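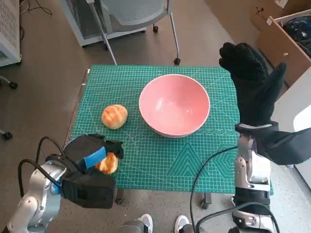

**Babatunde Lawal**
Member, Bread and Baking board

**Crust goes leathery overnight, same recipe as before the move**

I moved flat in February and my rolls have not been right since. Straight from the oven the crust is crisp. By morning it bends when pressed. The crumb is fine.

Recipe, unchanged for two years:

- 500 g strong white flour
- 340 g water
- 10 g salt
- 4 g dried yeast

Shaped, proved, scored, then baked at 220 °C. The old oven was gas, the new one is a Plokska electric with a fan that can't be switched off. I have cut the baking time by 4 minutes because the tops were colouring too fast. Rolls go on a rack until cool and then into a lidded tin — the same tin as before.

Is it the oven, the tin or the flour? I also changed from Jerkine flour to the Zarnine strong white, as the shop here doesn't stock the other.

---

**Vasić**

Mostly the shorter bake. The crust is dry when it leaves the oven and the crumb is not. Over the next several hours water moves outwards until the two even out. If you take the rolls out early there is more water left inside to move, and a closed tin keeps it there.

A fan oven browns the surface faster than a still one at the same setting, so colour is a poor guide to how far the middle has got. Set it to 200 °C and put the 4 minutes back. If the tops are still too dark, move the shelf down one. For the last five minutes wedge the door open slightly with a wooden spoon, if the maker's instructions allow it, to let the steam out.

Weigh one roll before and after baking. I look for a loss of 14 per cent on small rolls. If yours are well under that, they need longer.

Store them in a paper bag for the first night. They will be a little drier by the second day, and five minutes in a hot oven brings the crust back.

---

**crumb_and_co**

Change the flour back. Had the same thing, it was the flour.

---

**tillerman**

I doubt the flour would do this alone, though a different brand may want less water. Try 325 g and leave everything else as it is, so you can tell which change did the work.

Also check the oven with a separate thermometer. Mine read 15 degrees high at the back and was correct at the front.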